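Lost most of February to one bad cable.

The table-setting cell at Fumwood had been running fine since the fall. Then the right arm started dropping out mid-reach. The log showed a joint timeout at cycle 1193, then another 30 cycles later, then nothing for a day. I swapped the power supply, reflashed the controller and blamed the Irkau driver update, in that order. None of it helped.
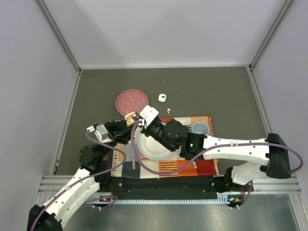
Jayawardena wrote back that the timeouts only came when the wrist was turned far to one side, and asked if I had checked the cable at the last clip. I hadn't. The insulation looked fine, but when I bent it by hand with the meter on, one conductor opened up.

The worse part is what the arm did on a timeout. It held its last command for 18 seconds before the stop kicked in. That was my setting, left over from bench testing. It's now one second, and I've added slack at the wrist. Replacement cables are on order, 12 of them.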